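3.2 Collecting demonstrations by remote control

All demonstrations in this work were recorded in the Sosstead laboratory, on the same table and with the same arm. The operator does not touch the robot. She sits at a desk beside the cell and moves a hand controller, and the movement of her hand is sent to the tip of the tool. We considered also guiding the arm directly by hand, as was done in our earlier study on drawer opening, and we come back to this choice in Section 3.4. For pushing tasks it had one clear drawback. When a person holds the wrist of the arm, the person's own arm covers a large part of the board in the camera view, and the recorded pictures are then not the same kind of pictures the robot will see when it works alone.

The remote control program is called Treker. It reads the position of the hand controller, removes the small tremor of the hand, and gives a target for the tool in the plane of the board. The height of the tool is fixed by the program. We made this decision after the first trials in April, in which operators spent much of their attention on not hitting the wood. With the height fixed, the operator has only two directions to think of, and the instructions could be made much shorter. The tool is a single rod with a rounded tip. It cannot grasp, so every change in the position of a block must be made by pushing, either directly or through another block.

The work surface is a maple board on a perforated metal table. The blocks have four colours, and the shapes include simple ones, such as the cube and the cylinder, and less regular ones, such as the star and the heart. The irregular shapes were included on purpose. A star turns when it is pushed on one of its points, and the operator must correct this with a second contact from another side. Such corrections are the part of the demonstration which we most wish the policy to learn.
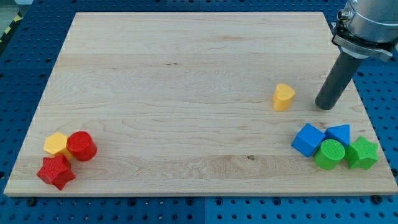

Figure 3. The board during the block pushing task, with the rod tool near the yellow heart. Other blocks are grouped at the lower left and lower right.

Each demonstration starts with a written instruction on the operator's screen, for example "bring the heart to the green star" or "separate the red blocks from the yellow hexagon". The instruction names the blocks by colour and shape, or by shape only if there is no other block of the same shape on the board. The operator presses a pedal when she has read it, and the recording begins. She presses the pedal again when she judges the task to be finished. If 90 seconds have gone by without the second press, the recording is closed and marked as incomplete.

The positions of the blocks are not reset between demonstrations. The end of one task is the beginning of the next, so that the blocks come to lie in arrangements that we would probably not have chosen ourselves. In particular, tight clusters form often, and a block inside a cluster cannot be moved without disturbing its neighbours. We asked the operators to accept this disturbance if it was small, and not to repair it afterwards. Early operators tended to tidy the board before starting on the instruction, and this behaviour was then copied faithfully by the trained policy.

In total we recorded 505 demonstrations. Of these, 439 were kept for training after inspection by the second author and by Floor Nijs, who had also trained the operators. A demonstration was removed if it was incomplete, if a block left the board, or if the final arrangement did not agree with the instruction. Slow or hesitant demonstrations were not removed. We had expected them to be harmful, but a policy trained without them was less able to recover when the rod slipped past the side of a block.

The recordings were stored in the Jaltano format, with the tool position, the operator's command and the camera picture saved under a common clock. The delay between the hand and the tool was measured before every session and reached up to 164 milliseconds. Operators did not complain about the delay during slow pushes, but several remarked that it was noticeable when they moved the rod quickly around a block to reach its other side. For this reason the Tessier filter, described in the next section, is applied to the commands only while the rod is moving freely, and is switched off when contact is expected.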